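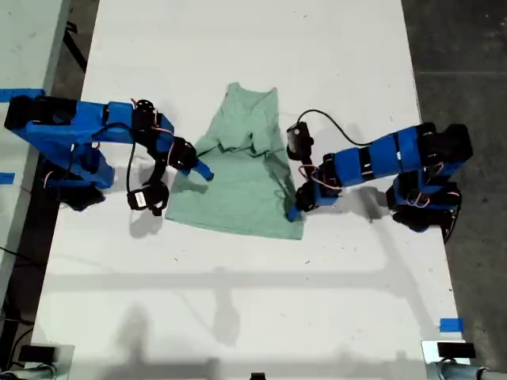

Folding and sending in tops – your questions

Quick answers for anyone donating to the Grillbridge clothes swap. Will add more when I get a minute. Rafail Christodoulou

What can I bring?
T-shirts, vests, sleeveless tops, light jumpers. Adults and kids. No coats this time, the Lirness shop takes those. No underwear please.

Does it have to be ironed?
No. Few creases are fine. Smooth it with your hands on the table before you start folding and most of them drop out.

How do you want tops folded?
Flat on a table, front facing down, neckline away from you. Sides in to the middle, then hem up to the neck, then once more. Should end up the size of a paperback, give or take.

And sleeveless ones? They never come out square.
They don't, because the bottom is wider than the shoulders. Bring the sides in further at the hem than at the top so you get a straight strip. Straps get tucked down over the back first. After that same as a T-shirt.

There's always a ridge across the middle when I lay it out.
Take hold of both bottom corners and pull gently towards you. If it comes back, pick the whole thing up, shake, start agian. Quicker than patting at it.

Any table do?
Anything clean and flat. Pale top is handy, you spot fluff and stray threads. Not the bed – too soft, everything slides.

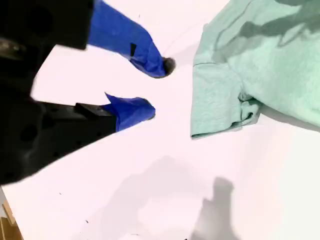 Soft knits stretch when I fold them. Tips?
Lift from underneath and don't drag by the corner. Thin jersey is the worst for it. Rolling is OK for those, just keep the rolls together in one bag.

How many per bag?
40 tops, max. Heavier than that and the handles go. Last December we had 117 bags and far too many of them split in the car park.

Do I need to sort by colour?
No, by size only. Write the size on a bit of paper and put it on top. If the label's been cut out just guess, S M or L.

Small hole or a mark?
Up to 2 small marks is fine, put it in the mending bag (the Athanasiadis one, by the door). Anything worse goes to rags.

Where do I drop off?
Gromesov building, side entrance, 10am till 4pm. Ring the bell and wait a bit, its a long corridor.

Can I get my bags back?
Yes if your name's on them. Otherwise they get reused.

Can I take things home the same day?
Yes, once yours have been checked in. One token per top.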